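Project report – two-arm handover, fault on the right gripper
Group Zirkuvero
2020-01-30

What we were meant to do

Pass a small part from one arm to the other without dropping it, then use the same routine for a simple assembly job. Assembly task was the refill kit: green bottle, its cap, and the plug-in unit. Small parts, smooth plastic, awkward to hold. We picked it for that reason and slightly regretted it by the second week of January.

Left arm is the blue one, right arm is green. All the logs use blue and green so this report does too. Software for the handover is called Brumomow (our own, sits on top of the lab's arm driver). The lab's safety layer is Pureo, which we did not write and were told not to touch.

What went wrong

Green arm didn't stop when it should of. During a handover the blue gripper had hold of the part, green closed on it as planned, then green carried on pushing towards blue after the grip was already made. Pureo tripped both arms in the end but late. No one hurt, one fingertip pad torn, one part cracked.

Log line 1534 is where it starts. Before that everything looks normal – positions fine, motor currents fine, both grippers reporting. At 1534 the green wrist stops sending new force readings and the last good value just gets repeated. Brumomow reads it, sees a low force, thinks it hasn't touched the part yet, keeps moving. From its point of view it was doing the right thing.

So the fault was a frozen reading and our code trusting it. Not a crash, no error message, nothing red on the screen. We only noticed by the noise.

How we found it

Slowly. First guess was calibration, so we redid the calibration on both arms and lost an afternoon. Second guess was the grip width. Also wrong. Then we put the two force readings on the same graph and green was a dead flat line. A real sensor is never that flat, there is always a bit of wobble. Should have plotted it on day one.

The cause of the freeze was the cable at the green wrist. When the wrist turns far enough the connector gets pulled and the sensor drops out. The driver then holds the old value instead of giving an error. We repeated it by hand with the arm powered down and only the sensor live: bend the cable, reading sticks. Let go, reading comes back. Did it 5 times, same result each time.

What we changed

Every force reading now has to carry a new time stamp. If 2 in a row have the same stamp Brumomow stops both arms and says which side.

Approach speed cut for the last bit of the handover. It's slow and looks a bit daft but gives Pureo time to act.

Cable on green re-routed with a longer loop. Blue got the same treatment although it never failed.

Stop button moved to the near side of where the operator sits. Before, you had to reach past the green arm to get to it. This was our own fault, the risk form has a box for it and we ticked it without looking properly. Form has been redone.
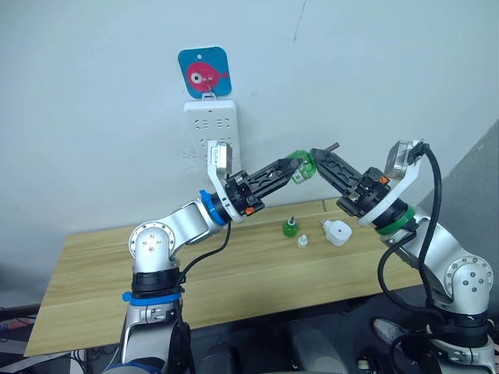

Retests were done at the reduced speed with one person on the button and one on the laptop, both told to say stop out loud and press, not one or the other. We also unplugged the green sensor on purpose mid-approach (pads on, no part in the grippers). Both arms stopped and the message named the right side. Tried it on blue aswell, same.

Still open

The driver still holds old values. We have worked round it but not fixed it, and any other group using the Ismail bench has the same driver. We've put a note on the bench page, someone needs to change it properly.

Don't know yet how long the re-routed cable lasts. Needs checking for wear before every session, added to the start-up sheet.

Assembly part of the project is behind. Handover works, getting the cap on doesn't – the cap tilts and the gripper squeezes it out sideways. Separate problem, will be in the final report along with the full logs.

Marks to ourselves: plot raw data first, test the failure as well as the thing working. Torn pad has been replaced from the spares drawer, there are 2 left, please order more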